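Right, I've been meaning to write this up since April. Can a machine do the dull jobs yet, at home or on the shop floor? I've had a lot of fun finding out, so a few posts on it.

I've been playing with Driler, the simulator from the little group in Stesstead. You get a virtual arm, a virtual room and a chore, and you let it have a go, over and over, with no crockery harmed.

First chore was clearing a worktop. I ran it 450 times overnight (my poor laptop!) and had a proper look through the results over breakfast.

Big solid things like boxes and tins went really well. It got 100 of them away in a row at one point and I cheered out loud in an empty kitchen.

Soft things, oh dear. Tea towels are still miles beyond it. Folding one took 6 minutes and I'd call the result a heap.

What I love is seeing a run from the gripper's side. You stop thinking "why is it so slow" and start thinking "how would I manage with two stiff fingers and no thumb?"

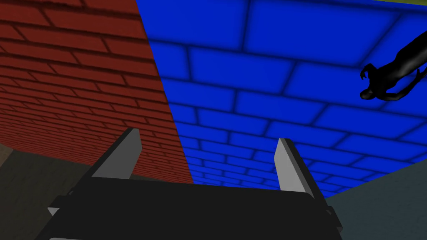

Fingers open, nothing in them yet. Red brick one way, very blue brick the other, and a glossy black figure up in the corner.

The rooms look a bit odd, and I think that's great. If it only copes in one beige kitchen it won't cope in yours or mine. Change the walls, change the floor, try again.

Shop floor next. I used the Oksanen shelf set, which is three bays of stock to face up. Much better than the kitchen! Shelves are tidy, kitchens are chaos, and I think shops will get useful help well before we do.

Ilent is the other one people keep telling me to try. Downloading it now, it's enormous.

So my answer for today: tins yes, towels no, washing up ask me again in a year. I'll do socks next. If you've got a chore you want thrown at it, reply with it and I'll set it going tonight.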